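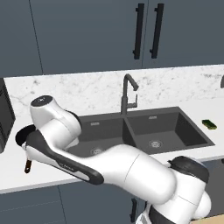 The Kitchen Sink Is Still the Test

Opinion. Maritza Nina, for the Grescombe Institute for Work and Technology

Members of this Institute are asked one question more often than any other, and it is seldom the one we were founded to study. People wish to know when a machine will do the dishes. The question comes from employers, from city officials, from the managers of care homes and from members of our own families. It deserves a serious answer, and the serious answer is that a machine can now do parts of the job, under conditions that most kitchens do not meet, at a pace that most households would not accept. The Institute's view is that public bodies should plan on that basis.

Dishwashing is commonly treated as a trivial example. We consider it a good one. A sink is a small workplace with hard edges, deep walls and objects of every shape. The faucet stands in the way of the most direct path to the back of the basin. Plates overlap. A glass may be hidden under a bowl. Suds hide what the water does not, and the water bends the view of what remains. A person reaches in without looking, knows by touch that the thing at the bottom is a fork, and turns it over before lifting it out. That last action, which takes a child no thought at all, remains among the hardest things one can ask of an arm with a two-fingered hand.

The progress of recent years should be stated fairly. Much of it has been made in simulation, where a kitchen can be built in software, complete with cabinets, counter and sink, and an arm can practice in it all night without breaking a cup. This is a sound way to work. Practice in software costs little, can be repeated exactly, and allows a developer to change the height of a counter or the color of a wall between one attempt and the next. Ten years ago a system trained in this way could rarely be moved to a real room with any success. Today it sometimes can, and the Institute has seen it done.

A rendered sink, however, contains only the difficulties that its makers thought to put there. The marble is clean. The drain does not clog. The sponge weighs the same at the end of the day as it did at the start. In a real kitchen the sponge takes up water, grows heavy, changes shape when squeezed and sticks to the side of the basin. Grease makes a plate slide. Light from a window crosses the counter in the afternoon and turns a steel strainer into a bright patch that a camera cannot read. All of these effects can be modeled, and some laboratories model them with great care. Each must first be noticed by someone, then described, then tested against the real thing.

In June the Institute completed a review of household trials carried out at our test apartment in Prullstead. The system under review, which its developer calls Ticona, is a single arm fixed beside the counter. It was asked to clear a sink, wipe the counter and return the sponge to its place. We recorded 218 attempts at the full task. Ticona completed 119 of them without help. In 73 attempts a person had to step in once, most often to free an object that was wedged against the wall of the basin. The remaining 26 were stopped.

Supporters of the technology have read these figures as a success, and there is reason to do so. A machine that finishes more than half of its attempts in a furnished kitchen is a real achievement, and the engineers responsible for it should be credited. The Institute would only ask readers to consider what the same record would mean in service. A household that must stay within reach of the sink while the machine works has not been relieved of the chore. It has been given a different one, that of watching. In our interviews, residents described the watching as more tiring than the washing, in part because they could not tell in advance which attempts would go wrong.

The stopped attempts also need to be looked at one by one. Three of them involved broken glass. No person was hurt. In each case the arm continued to move for several seconds after the break, wiping fragments across the counter with the same even strokes it had used for crumbs. The system had no means of knowing that the nature of the job had changed. A human worker who hears glass break stops at once, moves others away and begins a different task with different tools. The ability to recognize that one is no longer doing the job one started is seldom listed among the skills of domestic work. It is present in nearly every hour of it.

It is often said that factories will solve these problems first and that homes will follow. The Institute accepts the first half of this claim in part. Shop floors can be arranged to suit a machine. Parts arrive in trays, lighting is fixed, floors are level, and a person who leaves a coat on a conveyor will be spoken to. At Zerkenska, a maker of kitchen fittings that has cooperated with our research for several years, arms of a common industrial type load and unload presses through the night, and they do it well. The same company still employs people to untangle flexible hoses, fit soft gaskets and inspect polished spouts for fine scratches. Its production managers have tried to automate all three. They report steady improvement in the third, uneven results in the second and very little to show in the first.

We draw from this that the line between what machines can do and what they cannot does not run between the factory and the home. It runs through both. Stiff objects in known places are largely within reach. Soft, wet, tangled or hidden objects largely are not. A home simply has more of the second kind, and its owners have no wish to live in a room that has been laid out for a press line.

Two objections to this view should be answered. The first is that the dishwasher has already solved the problem, and that an arm at the sink is a strange way to repeat the work of a cabinet with a spray in it. There is much truth in this. The dishwasher succeeded because its designers changed the task. They left the handling to people and gave the machine only the washing. What remains is the handling: scraping, stacking, loading, drying the items that did not drain, and putting everything away behind cabinet doors that open in several directions. It is this remainder that households now ask about, and it is the part that resists.

The second objection is that improvement has been rapid and that any statement of present limits will soon look foolish. That may prove correct. The Institute does not claim that the remaining problems are beyond solution, and we expect the next review at Prullstead to show better results than the last. Our concern is with decisions being made now. Several local authorities have asked us whether staffing plans for assisted living can assume a lower need for domestic help within the period of a normal contract. We have advised each of them that they cannot. Washing up in an assisted living apartment is also the occasion on which an aide sees whether a resident has eaten, whether the milk has turned, and whether yesterday's pills are still in the saucer. A staffing plan that counts the visit as a dish task will have left most of the visit out.

The Institute makes the following recommendations. Developers who publish results for household tasks should state the number of attempts, the number in which a person stepped in, and the point at which each failed attempt was stopped. Results obtained in simulation should be labeled as such, and should be reported beside results from at least one real room that the developer did not furnish. Public buyers should ask to see a full session, from the first dish to the dry counter, without edits. Where a system is to be used near older residents or children, its behavior after a breakage should be tested directly, with real breakages.

We further recommend that those who do this work at present be included in its study. The aides and kitchen staff who took part in our interviews named difficulties that had appeared on no developer's list, among them the lid that holds by suction, the knife lying under gray water, and the pan that a resident insists must never be soaked. Their time should be paid for, and their comments should reach the design team before the software kitchen is drawn.

The Institute will return to the test apartment when the revised arm is delivered. The sink will be the same one, and the dishes will be loaded by the residents, in whatever order they choose.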